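Clultex Shared Workshop
Bench 3, arm cell: safety checklist before powered running
Inspected February 2024 by Ileana Surdu
Project name on the board: Coman (bin picking, mixed small objects)
Status: pass with comments, reduced speed only

Marks used: OK, OK with comment, OPEN, N/A. An OPEN item in sections 1 or 2 stops powered running. An OPEN item elsewhere gets a date and a name on the board.

1. POWER AND STOPPING

1.1 Main isolator reachable without crossing the arm's reach. OK.

1.2 Emergency stop on the pendant tested under motion. OK. Tested at low speed in both directions of axis 1.

1.3 Second emergency stop at the bench end. OK with comment. The button works. The box is held to the bench with one screw and rotates when pushed from the side. Fit the second screw.

1.4 Enabling switch releases and fully squeezes to stop. OK. Both positions checked.

1.5 Controller restarts only on deliberate reset. OK. Releasing the stop button alone does not restart the program.

1.6 Controller supply on its own circuit. OK. The Villance compressor used to share this circuit and was moved in November. Do not move it back.

2. SPEED, REACH AND PEOPLE

2.1 Manual mode speed limit set. OK.

2.2 Automatic mode speed limit set for the current job. OK with comment. The limit is stored in the job file and not in the cell settings. Anyone loading an older job gets the older limit. Write the limit on the board when a job is changed.

2.3 Workspace limits loaded and checked at the corners. OK with comment. Checked by jogging to each boundary. The lower limit was set for the previous bin, which was 26 mm shallower. It errs on the safe side, but the gripper cannot reach objects lying flat in the corners. If the limit is changed, repeat this check with the bin empty.

2.4 Floor line marked outside full reach. OK. The line is 2000 mm from the base center. Two short sections have worn off near the door and should be retaped.

2.5 One named operator per session. OK. The name goes on the board before the isolator is turned on.

2.6 No hands in the bin while drives are on. OK with comment. The rule is known. The reset step in the written procedure still says "rearrange objects between cycles" and does not mention the drives. Reword it.

3. BIN, PLATFORM AND CLAMPS

3.1 Bin seated flat on the platform. OK. No rocking when pushed at each corner by hand.

3.2 Clamps tight, handles outside the path of the arm. OK with comment. Recheck after the first hour of any long run. Vibration loosens them slowly, and a bin that has shifted a few millimeters will cause picks to fail before anyone sees that it has moved.

3.3 Bin walls clear of sharp edges. OK. Run a gloved hand along the inside of each wall.

3.4 Objects suitable for the gripper. OK with comment. The heaviest object in the current set weighs 149 g. Anything heavier needs a new grip force test before it is added. No glass, no batteries, nothing that sheds pieces when squeezed.

3.5 Bin floor clean. OK with comment. Dust affects both the grip and the vision system. Vacuum it with the drives off at the end of each session.

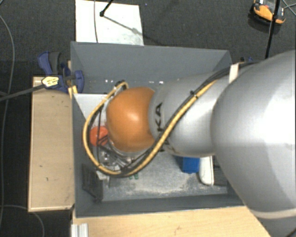 3.6 Platform fixed to the bench. OK. Bolts marked with paint; all marks line up.

4. CABLES AND GRIPPER

4.1 Cables on the arm have enough slack at full wrist rotation. OK with comment. Rotate the wrist to both ends of its travel in manual mode and watch the loop. It must not pull tight and must not drop low enough to catch a bin wall. The present length passes, but with little to spare at the positive end.

4.2 Straps on the arm secure, not cutting into cable sheath. OK with comment. Replace any strap that slides when pulled with two fingers. Do not use metal ties.

4.3 Gripper screws tight. OK. Witness marks renewed. One screw on the finger mount took a slight turn and was marked again.

4.4 Gripper holds its object on loss of power. OK. Tested 3 times with the heaviest object in the set.

4.5 Finger pads undamaged. OPEN. One pad has a split at the tip. It will grip, but it leaves a mark on soft objects. A replacement set from Clitine is on order. Assigned to I. Surdu.

4.6 Floor cables outside walking routes. OK with comment. Nothing crosses the walkway. The cables behind the bin lie on the floor inside the line and should be gathered into a sleeve before more are added.

5. VISION AND SOFTWARE

5.1 Camera mounts rigid. OK. Calibration repeated after tightening.

5.2 Program stops on lost camera signal. OK. Tested by unplugging the signal cable in the middle of a cycle. The arm held position and reported the fault.

5.3 Program stops after repeated failed picks. OPEN. The counter resets when the target object changes, so the arm can keep trying indefinitely. No direct hazard at the present speed, but the cell must not be left running unattended until this is fixed. Assigned to the Coman group.

5.4 Backup of controller settings stored off the machine. OK.

6. RESULT

Powered running is allowed at reduced speed with an operator present. Full inspection to be repeated after any change to the gripper, the bin, the cable routing or the workspace limits. Items 4.5 and 5.3 to be signed off separately on the sheet inside the cabinet door.

Signed: Ileana Surdu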